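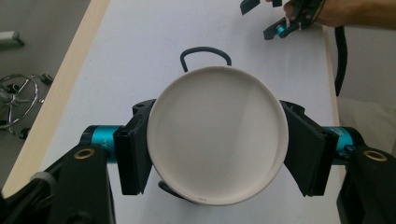 Talks > Kitchen Night > Speaker notes

Slide 1: One good pot

Hi everybody, I'm Mulugeta Wolde, and I'm going to talk about pots for longer than you'd think a person could. (Wait for the room to settle, start the timer.)

White pot, round, dark handles on two sides. I love this shape! Two handles means you lift with both hands, and a full pot of soup stays level on the way to the table — ask who here has slopped lentils down their front carrying one with a single long handle. I have, at my sister's, in October, on her new rug.

Mention the pale inside. You can see onions start to brown against it, which I never could in my old black Muddale pot. It does show every stain, though, so be fair about that.

Slide 2: What I cook in mine

Shiro, mostly. Beans. The Admasu lentil recipe (handout, page 4) feeds my whole table and I've made it about 50 times. Don't read the recipe out loud, it took forever last time.

Slide 3: Washing up

Let it cool first, then warm water and a soft sponge. No steel wool — I scratched one badly and I'm still mad at myself. Wipe under the handles too, grease loves to hide there.

Skip the storage bit if we're running over. Questions, then tea.

Filed under: Cookware, Talks and handouts

Contact Custeo | © Custeo 2022 | Back to top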